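Joner Textile Handling Project
Progress report to the Rellow program office, February
Prepared by Ornella Greco, with test data from Rizwan Jayawardena
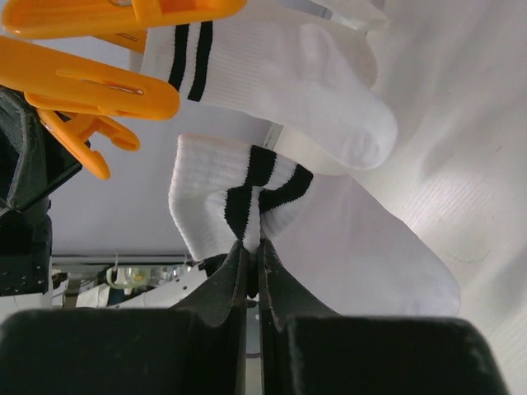

1. Status

Work in this period covered the comparison of two fingertip designs for the laundry hanging and unhanging task. Both designs are fitted to the same parallel gripper and the same arm, and both were tested with the wrist camera in its final position. The planned 600 trials are complete, 300 with each design. Analysis of the grasp data is finished. Analysis of the release data is still open and will be delivered with the next report.

The budget line for machined parts is slightly underspent. The line for operator time is fully used.

2. Fingertip designs

Design A is a wide pad with a flat contact face. It was carried over from the earlier towel work and needed no changes to the mount. Design B keeps the wide base but tapers to a narrow tip, so that the fingers can close on a single cuff without touching the clip or the rack. Dario Villa drew design B and has issued one revision, which moved the taper farther up the finger after early bench checks showed flexing at the tip.

3. Test method

Each trial started with the arm at a fixed home position above the rack. The operator started the controller, the arm approached the garment, and the fingers closed at a set force. A grasp was scored as good if the garment stayed between the fingertips through a short lift and a sideways move. A grasp was scored as poor if the garment slid during the move but was still held at the end. All other outcomes were scored as failures. Contact with a clothespin or with the rack was logged separately and did not change the score.

Garments were ribbed socks, dish towels, and thin undershirts. The order was shuffled before each block. Arturo Orlandini scored the trials from the wrist video, and Giorgia Sala scored a sample of the same video without seeing his results. Where they differed, the lower score was kept.

4. Results to date

Design B performed better on socks. Most of the gain came from the cuff, where the ribbing gathers into folds between the tips and holds well at low force. Design A often closed on the cuff and part of a neighboring garment together, which was scored as a failure on lift.

Design A performed better on dish towels. The wide face spreads the load, and fewer towels slid during the sideways move. On undershirts we found no difference that we would be willing to report.

Contacts with clothespins were fewer with design B. Contacts with the rack were similar for both designs, and the logs point to the approach path as the cause. The path planner treats the rack as a simple box and does not account for the curved rim.

5. Camera and controller

The wrist camera gives a usable view of the fingertips through the whole grasp. The main weakness is low contrast when a white garment is handled in front of white fabric. The edge detector then loses the outline of the garment, and the controller falls back to its last good estimate. This happened in around 2 percent of trials. A darker backing cloth would remove the problem on the bench but would not help in the target setting, so we have left the bench unchanged and will work on the detector.

The Chávez controller was stable. One firmware update was applied between blocks, and the force calibration was repeated afterward. The readings matched the earlier ones within the tolerance in the test plan.

6. Open issues

Wear on the fingertips has not been measured. Light scuffing is present on the inner edges, and we need to know whether it affects grip over a longer run. A wear check will be added to the start of each block.

The spare set of design B fingers has not arrived. Testing can continue on the current set, but a broken tip would stop work until it does.

7. Next period

Finish the release analysis. Replace the box model of the rack with a scanned one and repeat the sock trials with design B. Begin integration with the Bustulness sorting station, starting with the handover position. We request approval to move the underspend on machined parts to operator time for the repeat trials.

Joner Textile Handling Project | Contact: project office | All rights reserved | Back to top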